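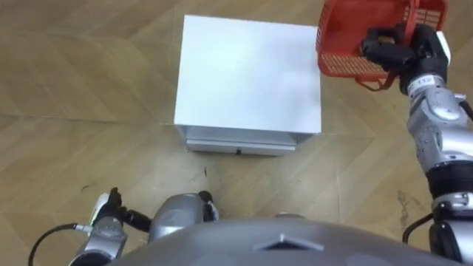 Sarmīte Vanags reckons the wax finish has nothing to do with the squeak in the Ustov drawer runners and that we should look at humidity first. She had the same noise in December on a batch that was never waxed. Fair point, so both go on the list.

Notebook, runner friction, December

Aim: find out whether paraffin or soap gives the lower pull force on side-hung wooden runners after repeated cycling.

Set-up: 7 runner pairs, beech on beech, planed and left in the store overnight. Load 17 N in the drawer box. Spring balance hooked to the front, pulled by hand, slow and level. Peak reading only.

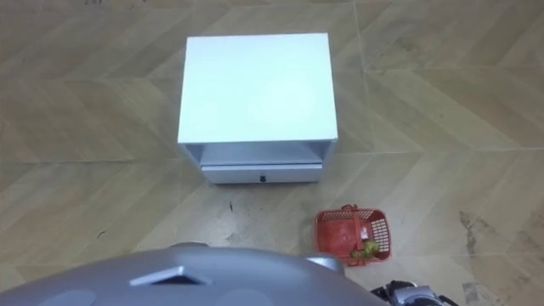

White cabinet, single unit, seen from above.

Pair 3 was binned. Glue squeeze-out on the left runner, missed at fitting. Should have been caught before loading.

Soap went on too thick with the Otero block and rolled up into crumbs at the back stop. Wiped off, redone with one thin pass. Paraffin needed no second go. At 102 cycles the two were too close to call on this balance. Stopped at 1245. Soap pairs had started to drag at the last third of travel, paraffin pairs had not.

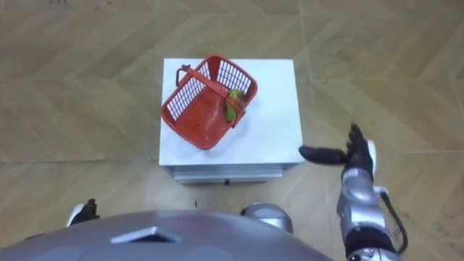
White cabinet with red plastic basket on top.

Nhàn Đoàn wants the Prasholm balance used next time, as ours sticks near zero. Agreed. Zero check before every pull, written down.

To do:
Repeat with bare wood as control (left out, my mistake).
Log humidity in the store, morning and 16:00.
Order more beech strip from Châu.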